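Covering the work table

21/09/2023

The table in the back room has a painted top that marks easily. A ceramic mug leaves a ring on it, and anything with metal feet leaves a scratch that has to be sanded out. I repainted it in May and had a new gouge within 3 weeks, so I stopped treating the paint as the working surface and put a cloth over it.

Choice of cloth

I tried two. The first was a plain cotton sheet folded double. It slid. Pushing a notebook computer back by a hand's width dragged the sheet with it and took everything else along.

The second is a heavier woven cloth in dark teal-blue, bought as an offcut from Vestum on Fraser Street. It has enough weight to stay where it is put. The color was the only one left in that width. It hides ink reasonably well and shows crumbs very clearly, so it gets shaken out more often than the sheet did.

I cut it with a 25 cm drop on the long sides and less on the short ones. A longer drop catches on the chair arms. The hem is a single fold, pressed and machine stitched. Corners are left square.

What stays on it

The laptop sits flat on the cloth with its hinge toward the back. Food and drink are allowed within limits: a snack box if it is closed, water if it is in a bottle with a cap. Open cups go on the windowsill. 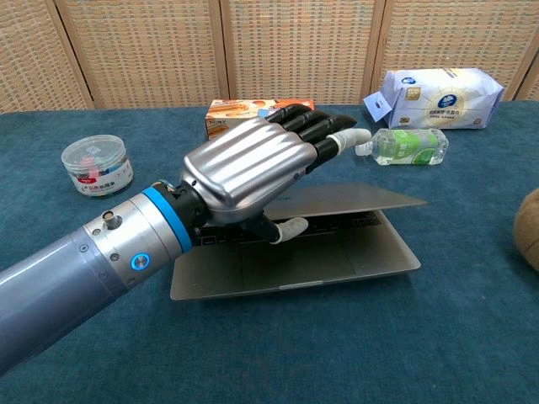

Effect on the laptop

Two things changed when the laptop moved from bare paint to fabric.

Grip. The base shifts less when the lid goes up. The notch at the front edge is shallow, and on the painted top I needed one hand on the base and one on the lid. On the cloth one hand is usually enough if the lift is slow.

Heat. My machine draws air along the back edge of the base, and a soft surface can close that gap. On a flat, taut cloth I measured no difference over an afternoon of ordinary writing. A long video export did bring the fan up sooner. For those I slide a thin cork board under the base. If the cloth is wrinkled at the back, smooth it first.

Cleaning

Shake outdoors, then a lint roller along the middle. Machine wash cool, hang over a rail, iron while slightly damp. It lost 2 cm in length in the first wash, so wash before hemming. I did not, and one end is now shorter than the other.

Imani Pennington asked whether a felt underlay would be worth adding. I have a piece left over from the Tedbridge flat and will try it under one half of the table before cutting anything.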